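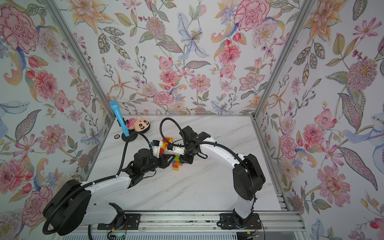 Floral wallpaper on three sides, with a white marble pattern underneath.

Wolley Wallpapers, Nornevgate
Frequently Asked Questions
Last updated 21 February 2007

How many rolls do I need?

Please measure the width of every wall and the height from the baseboard to the ceiling, and send us both. We calculate it for you without charge. If you prefer to do it alone, do not subtract the doors and windows unless they are very large. Many customers subtract them and then come back for one more roll.

What is the batch number and why do you always ask for it?

It is printed on the label of each roll. Two batches of the same pattern can have a small difference in color, and on the wall this difference becomes a line from top to bottom. All rolls in one order are from one batch. If you order again later, give us the number from your old label and we will look if we still have it. Keep one label, also after the work is finished.

What does "repeat" mean?

The repeat is the height after which the pattern starts again. With a small leaf pattern it is short and you lose almost no paper. With big flowers it can be long, and each strip must be moved up or down until the flowers meet the ones on the strip before. The paper that you cut away at the top and bottom is lost, so a large pattern needs more rolls for the same room.

Is a large flower pattern too much for a small room?

This is a matter of taste, and we are asked it nearly every day. My own opinion is that a pale background helps more than a small pattern. A flower that is broken in every corner can look restless, so in a narrow room we suggest to begin in the middle of the wall which you see first when you come in – then the best flowers are where you look.

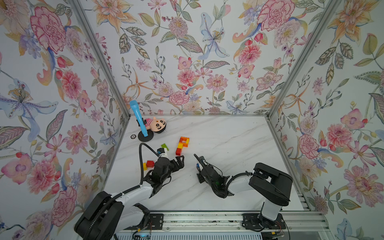 For an old house, please check also whether the corners are straight. Usually they are not. Do not bring a full strip around an inside corner. Cut it so that a small piece goes over to the next wall, and begin there with a new strip and a plumb line. The pattern will not match perfectly in the corner, but the strips will hang straight, and this the eye notices more.

Can I put new wallpaper over the old one?

We do not recommend it. The paste makes the old paper soft and both can come down together. Remove the old paper with warm water and a wide scraper, wash the wall, fill the holes and let everything dry.

Which paste should I use?

For paper from our Direr collection, use the Vishwakarma paste in the green packet. For vinyl you need the heavy one in the red packet. Mix it with cold water, stir, wait 10 minutes and stir again. If there are still lumps, wait a little more. Please do not add extra water to make it go further.

Do I put the paste on the wall or on the paper?

It depends on the type, and the label has a small drawing for it. When the paste goes on the paper, fold the strip loosely with the pasted sides together and leave it 5 minutes before you hang it. All strips should rest for the same time, or some will become wider than others and the pattern will not meet.
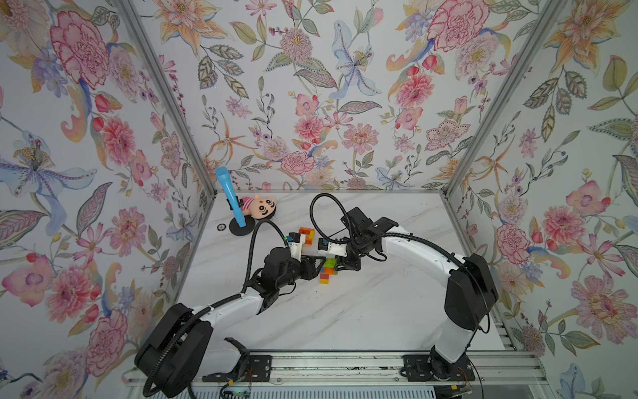

Bubbles on the first evening are normal and most of them go away when the paper dries. Close the windows and do not turn up the heating. If a bubble is still there after two days, make a small cut with a sharp knife, put a little paste inside with a thin brush and press with a clean cloth.

Can I wash it?

Vinyl, yes, with a damp sponge and mild soap. Plain paper should only be dusted with a soft brush. For a kitchen or a bathroom please choose vinyl.

Do you send samples?

Yes, up to three patterns are free inside the country. The sample sheet is small and does not always show the complete repeat. If you want to see a large pattern in full, come to the shop, where we have 200 patterns on the long rack.

Can I return rolls?

Unopened rolls with the label can be returned until 30 days after purchase. Rolls which we ordered specially for you cannot be returned. Orders made in December have a longer time, until the end of January.

Who can hang it for me?

We do not hang wallpaper ourselves, but at the counter we have a list of paperhangers who work in Nornevgate and the villages near it. The price you agree with them directly.

My question is not here.

Write to Sunita Gautam at the shop, or telephone in the morning. Please have ready your measurements and, if you already bought from us, the batch number.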